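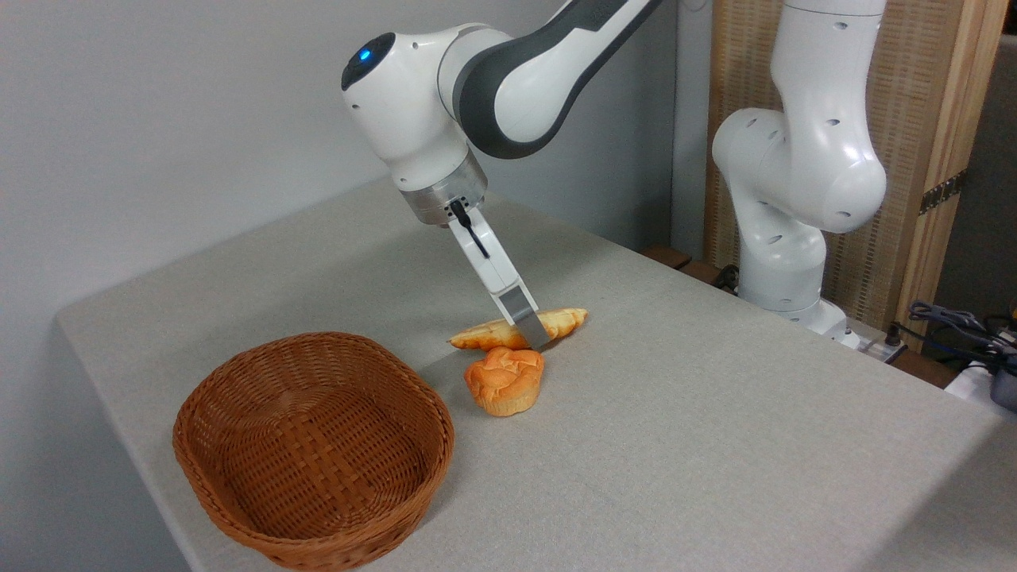
Torunn Dahlgren: Two arms at that price leaves you nothing for spares. What is the fingertip budget?

e_amundsen
Spares are a separate line. Clamura quoted 3,035 per gripper, fingertips included, and 107 for each extra pair. I have put down 8 pairs for the year.

ivar_vik
Drostiveck came in at 2,276 for the same stroke. Check the flange pattern before you order, as the adapter plate is extra and was not on my first quote.

Torunn Dahlgren
Disagree on going cheaper. For bakery items I would pay for finer force control. Crust marks are what the customer sees.

ivar_vik
Depends on the product. A croissant needs a wide soft pad more than it needs resolution.

e_amundsen
Pads can be changed later, the gripper can't. Staying with Clamura for now. Does either quote cover cable sets?

ivar_vik
Mine didn't. Ask for it in writing before June.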